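Do you really need the extended warranty?

July 

My dishwasher died four months after the manufacturer's coverage ran out, so you'd think I would be the last person to argue against extended warranties. My sister certainly thought so. She had the look of someone who'd been waiting years for this.

I still wouldn't buy one. Let me go through the numbers, because the guy at the store sure didn't.

When I bought the thing at Verbeke, the Josedport branch, they offered me a plan called Runine. It cost 300 dollars up front and added three years. The salesman told me that "most people" have a major repair in that time. I asked him where that came from and he said it was well known. Well known to whom? He tapped the brochure, which had a picture of a flooded kitchen on it and no source for anything.

I took the terms home. They run to 52 pages, and I read them over two evenings with a highlighter. Worn seals are out. So are hoses, racks, spray arms and anything they can blame on hard water, and everybody in this town has hard water. You also have to call before anyone touches the machine. If your neighbor opens the door panel to take a look, they can refuse the whole claim.

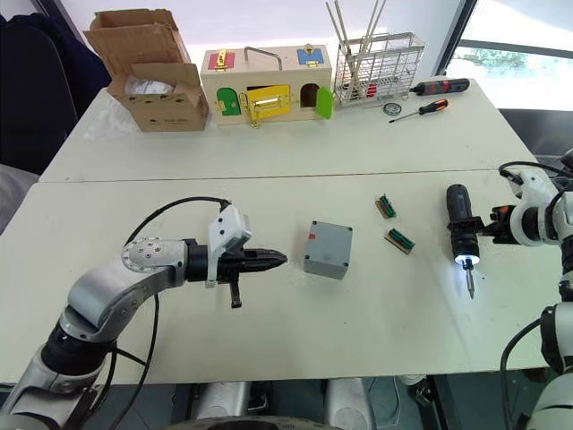

What was left after all that? The motor and the control board, as far as I could tell, and the board only if a power surge didn't do it. A surge is covered by a separate plan. Of course it is.

Then the dishwasher quit, on a Monday night, full of plates. I called Skustitz, the repair shop out past the bus depot, and a woman named Ruxandra Stanciu came over and had the front off in no time. It was the drain pump. She charged me some 140 dollars with parts and wrote it all down on a proper bill, by hand. I asked if Runine would have paid for it. She said maybe, if I didn't mind waiting, and that she'd stopped taking their jobs over how long they took to pay her.

That's one repair shop's opinion and I'm not going to pretend it settles anything. She has her own reasons to dislike them. But 140 is less than 300, and I didn't have to send anyone a photo of my water softener.

My sister says I got lucky, and that if the motor had gone I'd be singing a different tune. Could be. She bought the plan for her fridge, her dryer and her TV, and when I made her dig out the receipts it came to 1208 dollars over the years. She has made one claim. They sent her a new door shelf.

What I do now is put a little money aside every month in a savings account I don't touch for anything else. It has paid for the pump and a vacuum belt so far. If the fridge goes this winter I'll be short, and I'll probably hear about it at Thanksgiving.

If anyone has had a big claim paid in full without a fight, tell me in the comments - and please say which company and what broke.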